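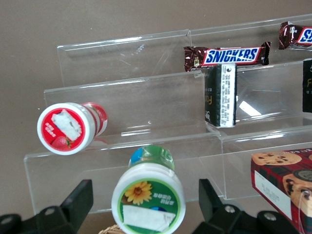

Sobia Kakakhel wants to know whether the finger mounting screws or the wrist camera calibration should be checked first when a shelf-picking cell starts missing to one side. The cell was set up on a clear acrylic stepped stand, and the stand has not been moved. Her post follows.

Two-finger gripper, wrist camera, mixed snack stock: candy bars, upright boxes, small bottles lying down. Picks were centered until we changed the finger pads. Now the left finger touches the item first and pushes it before the right one closes. It is worst on round bottles, which roll. Boxes mostly survive. I reran the camera calibration twice and the error is the same size both times. The controller is an Orkine, software build 881. Log shows no faults. What order would you check things in?

Posted April 2025

Noman Memon
Recalibrate with the lights off. Acrylic throws glare into the camera and the depth goes bad. We had this for months.

Babar Yousafzai
Glare is real, but it would not start on the day the pads were changed, and it would not give the same offset on every pick. Start with the mechanics.

1. Stop the cell, lock it out, and take the fingers off. Clean both mounting faces. Old threadlocker under one finger is enough to tilt it.
2. Refit with the screws finger-tight, close the gripper on a ground parallel block, then tighten in small steps, alternating sides. Use the torque in your gripper manual. Do not carry over the value from another model.
3. Open and close with no load. Both fingers should reach a centered gauge pin together. If one arrives early, compare pad thickness left and right. Pads from two different bags can differ.
4. Only then redo the tool center point, and after that the hand-eye calibration. Your two calibrations agreed because the camera never moved. The fingers did, and the camera calibration knows nothing about them.
5. Test at 16 percent speed on a box before trying a bottle.

Witness-mark the screws with paint pen when finished. I check ours every 150 hours.

Tahira Orakzai
Agree with Babar on the order. One addition: look at the tool entry in the controller. On our Orkine cell a pad change was saved as a new tool, and the pick program kept calling the old one.

Sobia Kakakhel
It was step 1. Dried threadlocker under the left finger. Cleaned, refitted, new tool center point, and 105 picks with no early contact. I will still try a matte sheet behind the stand for the glare.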